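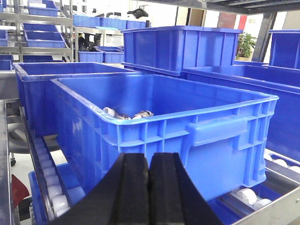
Re: felt overlay price, spring order

On 29 September 2018 a list member wrote:
> Has anyone got the new Selta price sheet? Orlandini quoted me
> 317 a roll and I'm sure it was 295 in May. Also is the minimum
> still 500 for free freight?

Quick one, on my way out. Yes, 317 is right, they all went up. I paid 295 in May too, same roll, same width. 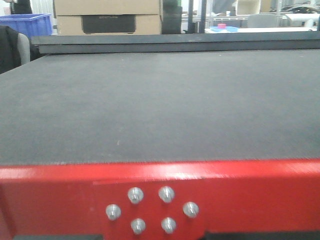

Freight - still free over 500 but only from the Asow warehouse, not the other one. Ask before you order, teh web form doesn't say which. Got charged 29 for mine and had to argue it back.

Esska might be cheaper if you can wait. Havent tried them for felt, only blades.
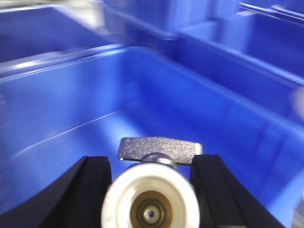 If two or three of us want to go in on one order let me know off list. I'd take two rolls. Need it before the end of next month tho.

More later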